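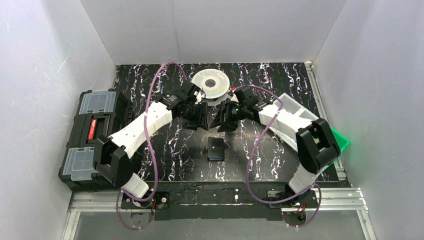
Roll of tape on a marbled work surface.

Mondix Household Words

A word list of everyday home and office supplies, with plain definitions and regional variants in English. Version 2.

What is in it

The list has 272 entries. Each entry is a common name for a thing people keep in a drawer, cupboard or supply closet: tape, twine, thumbtack, rubber band, bin liner, and so on. 256 entries have at least one regional variant. The rest are used the same way everywhere we checked.

Files

words.csv is the main table
variants.csv has one row per variant, linked to the main table by entry_id
sources.txt lists the books and catalogs we read
CHANGES.txt is the change log

Columns in words.csv

entry_id: whole number, never reused
headword: the form most common in American English, lowercase
definition: one sentence, at most 30 words
group: fastening, writing, cleaning, storage, kitchen or other
notes: free text, often blank

Columns in variants.csv

entry_id: matches words.csv
variant: the other name
region: US, CA, UK, IE, IN, AU or NZ
status: current, dated or unsure

How it was made

Nathalie Thibodeau and Harish Kushwaha drew up the first list in January from old stationery catalogs. Sihan Qiu wrote the definitions. Pankaj Tiwari went through the Indian English variants and added many that were missing, including "cello tape" written as two words. Brand names that people use as ordinary words are kept as variants and marked "brand" in the notes column.

When two readers disagreed about a variant, the status was set to unsure. Those rows have not been removed.

Known problems

The kitchen group is thin. "Dishcloth" and "dish towel" are separate entries, but some variants under them overlap and a few are probably in the wrong place. Canadian variants come mostly from Ontario speakers. Plurals are not handled, so "scissors" is listed as is and "scissor" will not match anything.

Opening variants.csv in a spreadsheet program may turn some blank cells into zeros. Import it with every column set to text.

Changes in version 2

Files are now UTF-8
"Sticky tape" moved from headword to variant
Duplicate rows under "drawing pin" merged
Region code EN replaced by UK

License and contact

Free to use and change with credit to the Mondix word list. Send corrections to Bhupendra Shukla with the entry_id and, if you have one, a printed source. Corrections received by 28th September will go into the next version.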